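What happens when the presenter owns the channel
Notes for the Dornden evening, 02/05/2021 – my copy, please don't circulate
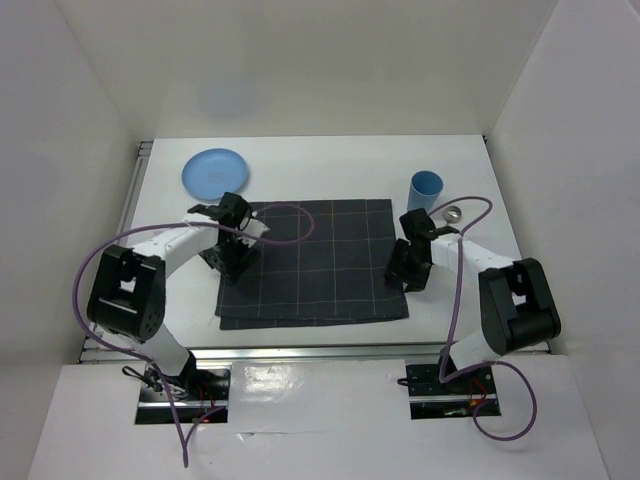 Say hello. Thank Bartosz for the invite (Bartosz Pietrzak, pronounce it properly this time). 20 minutes then questions. Water.

Start with the question straight off, no warm up. Why would somebody with a hit show, good money, a car to the studio, want to run a channel? Pause. Let them think about it. Most of the room will say ego. Say fine, ego, a bit. But mostly it's the edit. Presenters hate the edit. Ask any of them.

Then my bit of history. I spent four years in scheduling at Zusidik, small lifestyle channel, high up in the listings where people only go by accident. We had a presenter-owner. Not naming her, she's lovely and she still sends me a card. Call her the boss.

The boss came from daytime. Big daytime. Cooking, chat, a phone-in about marriages. Viewers adored her. So the backers thought, put her name over the door and they'll all follow. That was the whole plan, more or less. I saw the document. It had a very nice cover.

SLIDE – opening week schedule

Read out the Tuesday evening – no, don't read it out, they can see it. Just point at nine o'clock. Boss interviewing an old friend, an hour. Then a repeat of the boss interviewing the same old friend. Wait for laugh. If no laugh move on.

The point: one person can fill one hour a day, very well. A channel is 24 of them. And she could only do three shows a week as she was also in meetings about carpets, logo, who gets the parking. So the schedule was her, then a lot of things that weren't her, and people came for her and left.

First night figures – everybody rang everybody. Huge for us. Second night half. By the third week the overnight sheet for one afternoon had 800 viewers on it. Not thousand. 800. I went home and told my mum and she said she'd been one of them.

Slow down here, I always rush this part.

What went wrong, in the order I think it mattered:

Launch date. Picked before the programmes were. There was a party booked, I think that's honestly why. We had 40 hours of new material finished on the day and should of waited till September. Everyone below a certain floor knew it. No one wanted to be the one in the lift saying so.

The commissioning. Everything had to feel like her. So producers brought in things that felt like her, which meant kind, soft, well lit, somebody crying by part three. One of those a week is lovely. Eleven is a wet weekend. The one show that didn't feel like her was Plodix, the one with the bargain house clearances, and it came in through a side door as a cheap filler. Went out at ten past four. Guess which one people still ask me about.

CLIP – Plodix, 90 secs. Check sound BEFORE. Last time it was only coming out of the left and the front row got a fright.

After clip: note how fast it moves. Two presenters, neither famous, arguing about a wardrobe. The boss didn't like it at first. Said it was a bit mean. It wasn't mean, it was brisk.

Then the carriage thing, keep short, dull unless you're in it. If you're number two hundred and something on the box, people need a reason to go up there and a way to remember. We gave them a reason and no way. Nice posters, number in tiny writing at the bottom. My idea to make it bigger. Rejected as it spoiled the photo. (Still cross. Keep it light.)

Newspapers. They'd loved her for years and then they had a failing channel to write about, and a failing channel with a famous face is a far better story than a failing channel. Every sacking a headline. We lost a head of programmes, then another, then we had Dudek.

Dudek section – people like this, give it room.

Dudek came from a sports channel. Knew nothing about lifestyle and said so in his first meeting. Asked for the sheets for every slot since launch, and a room. Came out after a week and said, near enough, she's on at the wrong time, that one's on at the right time by mistake, and why do we stop for a news bulletin that comes in from another building. It took him about 20 minutes. No slides. I was sat there with slides.

What he changed:
Moved the boss to one fixed time. Same every night, whatever else was happening.
Plodix to eight. Then a double bill. Then, fair's fair, far too much Plodix.
Killed the late interview repeats.
Bought in an old hospital drama, 200 episodes, dirt cheap, ran it through the afternoon in order. In order! We had never run anything in order.

Sounds like nothing. But people at home build a habit around a time and a place and we'd been moving the furniture every fortnight.

And the boss. Give her credit here and mean it. She stopped going to the carpet meetings. She went back in the studio. She did a piece to camera, about four minutes, saying we got some of this wrong and here's what's changing. Legal wanted it cut to one line. She left it in. Post bag afterwards was the best we ever had, and half of it was people telling her what time they had their tea.

SLIDE – the graph. Say out loud that it isn't a miracle. It goes down, flat, flat, up a bit, up a bit more. Year three we broke even. Nobody threw a party, we'd gone off them.

Now bring it up to date, or they'll think it's nostalgia. Same thing going on with podcasts, subscription apps, people with big followings starting their "network". Same plan with a nicer cover. One person, a lot of fans, and a big empty shelf to fill. Ask the room who pays for one. Ask who pays for one and watches anything on it apart from the main person. Hands will go down. They did in rehersal anyway, with my two brothers.

Things I'd ask anybody starting one now:
What's on when you're asleep?
Who is allowed to tell you it's not working? Name them. Do they have your number?
What will you put out that you don't personally like?
Have you got enough made to be ill for a month?

Leave these up while talking. Don't read all four in the same voice.

If running over, drop the carriage bit and the newspapers, keep Dudek. If running under, the story about the weather girl and the fire alarm, but only if the mood's right and Bartosz isn't looking at his watch.

Questions likely:
Who is the boss? Not saying. Smile.
Was it her fault? Some. Mostly the people who thought a name was a schedule, and I include my department in that.
Does the channel still exist? Sold, renamed, still going, still showing the hospital drama last time I looked.
Would you do it again? Yes, for her. Not for the backers.
Ratings, are they even real? Long answer. Offer to do it at the bar.

Finish on the post bag letter – it's in the blue folder, second page, the woman who set her clock by the eight o'clock show and wanted to know why we were two minutes late. Read it straight, no comment after, then thank you and sit down. Give the clicker back.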